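Support ticket: Quiz for attic and loft ventilation module will not unlock
Course: Loft and Attic Inspection (online video course)
Opened by: Hedvig Grønli
Handled by: Danish Jadoon, learner support, Prula
Opened: February 4, 2020
Status: Resolved

Hedvig wrote:
Hello, and sorry to bother you all again so soon after my last message! I have now watched the whole of the ventilation module twice, the second time with a cup of tea and my notebook, and the quiz button is still grey. The bar under the video says 40 minutes watched and the module says it wants the full running time, which I make the same thing. I have tried Lill (the browser my son put on for me) and also the old laptop. I would so like to get this finished before I go out on my first loft with Valdis Vītola, who is kindly letting me shadow him in Buvik.

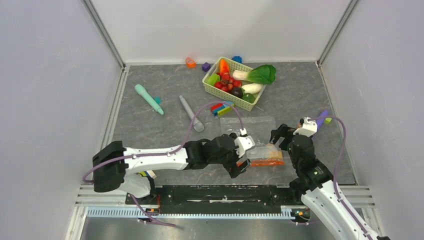 Danish replied:
No bother at all, Hedvig, and thank you for saying what you had already tried, it saves us both a good deal of time. The quiz looks at three things: the video, the reading page on soffit and ridge vents, and the short written exercise. Your video is showing as complete on our side, so I don't think you need to sit through it a third time. The written exercise is the one marked as missing. It wants at least 400 words on a loft you have seen, with one photo. Could you have a look and tell me what it says beside the Submit button?

Hedvig wrote:
It says "Draft saved". I did write it, all about my sister's bungalow in Nornthorpe, where the insulation had been pushed right into the eaves and there was no air getting through at all. It came to 600 words because I got rather carried away about the bathroom fan, which blows straight into the loft.

Steps we went through together:

1. Signed out, closed every tab and signed in again. The exercise still said "Draft saved".

2. Opened the exercise and pressed Submit. The page went back to the top without any message.

3. Removed the photo, saved, added it again and waited 15 seconds before pressing Submit. This time it went through.
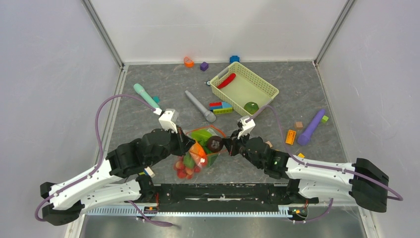 4. Went back to the module page and refreshed it once. The quiz button turned blue.

Hedvig wrote:
It's open! Thank you, Danish, you have been ever so patient. I shall do the quiz after supper.

Closing note from Danish:
Passed to Gediminas Mägi, who looks after the exercise pages, as the missing message at step 2 has caught out other learners since August. Hedvig's draft was kept in full, bathroom fan included.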